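# Draston FR-604 — filtro coletivo de água para campanha

O Draston FR-604 é uma unidade de filtração transportável destinada a companhias em exercício, postos de comando avançados e destacamentos de apoio médico. Capta água doce de superfície, de poço ou de cisterna e entrega água filtrada em depósito flexível ou diretamente em cantis. Não se destina a água salgada nem a água com contaminação química ou radiológica; para esses casos consultar a gama Akpan.

## Configuração

O conjunto é fornecido em duas malas empilháveis. A primeira contém o corpo do filtro, a bomba e o manómetro; a segunda, as mangueiras, o pré-filtro de rede, o jogo de vedantes e a ferramenta de desmontagem. Dois militares colocam a unidade em serviço sem recurso a viatura-oficina.

| Característica | Valor |
|---|---|
| Caudal nominal | 604 l/h |
| Pré-filtro | 100 µm, lavável |
| Massa do conjunto | 142 kg |
| Acionamento | elétrico, com bomba manual de reserva |
| Ligações | engate rápido Kadel, macho e fêmea |

O caudal nominal refere-se a água de baixa turvação, com membranas novas. Em água de rio após chuva intensa, o débito baixa para cerca de 300 l/h e o pré-filtro deve ser lavado com maior frequência.

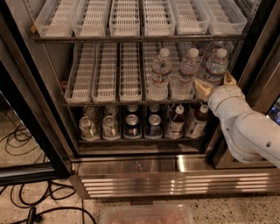
Grester, fevereiro de 2025

A presente revisão da ficha substitui a de novembro. Foram alterados o binário de aperto da tampa do corpo e a referência do jogo de vedantes. As unidades entregues com a tampa anterior mantêm-se em serviço — os vedantes novos são compatíveis com ambas as versões.

## Operação e manutenção

A retrolavagem é manual e faz-se pela válvula lateral, com a bomba parada e a saída fechada. O manómetro tem marcação a vermelho: atingida essa zona, interromper a captação e retrolavar. Se a pressão não regressar à zona verde após dois ciclos, substituir o cartucho.

Antes da armazenagem, drenar o corpo, secar as membranas e aplicar massa alimentar nos vedantes. A unidade não deve ser guardada com água no interior, em particular abaixo de 0 °C.

## Fornecimento

- FR-604, conjunto completo em duas malas
- FR-604/C, cartucho de substituição
- FR-604/V, jogo de vedantes (revisão atual)
- Adaptador Kadel para depósitos flexíveis

O manual de operador acompanha cada unidade em português e inglês. A formação de operadores é contratada à parte. Prazo de entrega sob consulta, em função da quantidade e do local de receção.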